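Sulwood introduces edge-glued maple panel range for worktop and furniture makers

Backlund, May 8, 2018 - Sulwood, the hardwood panel manufacturer, has announced a new range of edge-glued solid maple panels for kitchen worktops, tables and shop fittings. The range will be sold under the name Hevine and replaces the company's existing maple boards, which will be withdrawn from the price list in December.

Hevine panels are made from hard maple staves glued edge to edge. Staves run the full length of the panel, with no finger joints. The standard panel is 2000 mm long and 630 mm wide, and is supplied sanded on both faces with square edges. Other widths can be made to order, subject to a minimum quantity.

The main change from the earlier boards is in the way the staves are sorted. Previously, staves were graded for knots and splits only, and customers received panels with a fairly wide spread of colour. For Hevine, each stave is also sorted by shade before gluing, and heartwood is limited to the reverse face. Small mineral streaks are permitted on the reverse and excluded from the show face.

"Complaints about our maple were nearly always about colour," said Jui-lin Yang, product manager at Sulwood. "The joints held and the boards stayed flat, but a customer fitting three panels in one kitchen wanted them to match. We have changed the sorting line to deal with that."

Timber is dried in the company's own kilns and then left in a conditioned store before machining. Moisture content is checked when the staves enter the store and again immediately before gluing. Staves outside the permitted range are returned to the store or used for other products.

The adhesive is a two-part glue intended for interior use in kitchens and bathrooms. Panels are pressed in batches and rested overnight before the final sanding pass. Sulwood does not recommend Hevine for outdoor use or for surfaces in permanent contact with water.
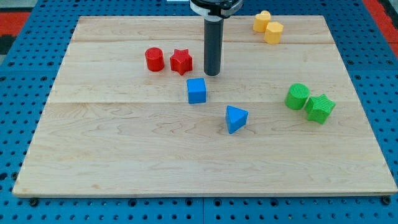
Light maple board with the grain running lengthwise.

Samples from the first production run were tested by Sostari, an independent wood products laboratory. Sostari examined 172 glue line samples, which were soaked, dried and then loaded in shear. It also measured cupping on full-size panels held in dry and humid rooms. The full report is available to trade customers on request.

"Cupping is the figure most joiners ask for," said Lourenço Lobo, who led the test work at Sostari. "It depends a good deal on how the panel is fixed and whether both faces have been sealed. The report gives results for sealed and unsealed panels separately, and the two should not be mixed."

Sulwood has revised its fitting instructions in line with the results. Both faces and all edges, including sink and hob cut-outs, should be sealed before installation. Fixings to cabinets should be made through slotted holes to allow the panel to move across its width. Panels should be stored flat on evenly spaced bearers, in their wrapping, and kept in the room where they will be fitted for several days before cutting.

The panels can be finished with oil, hard wax oil or water-based lacquer. Oil-based finishes will deepen the colour of maple and may cause it to yellow over time. Customers who want to keep the pale shade are advised to use a water-based product and to test it on an offcut.

Hevine will be stocked by 67 timber merchants from launch. Existing orders for the earlier maple boards will be supplied as placed. Merchants holding old stock may return unopened packs for credit until the end of December.

"We would ask fitters not to combine old and new boards in the same run," said Armindo Tavares, head of trade sales at Sulwood. "The thickness is the same but the shade will differ."

Price lists, sample blocks and the revised fitting instructions can be obtained from the Sulwood trade desk in Backlund.

Notes to editors

Sulwood makes solid wood panels, stair parts and window boards in maple, oak, ash and beech.

Press contact: Adelino Teixeira, Sulwood press office, Backlund.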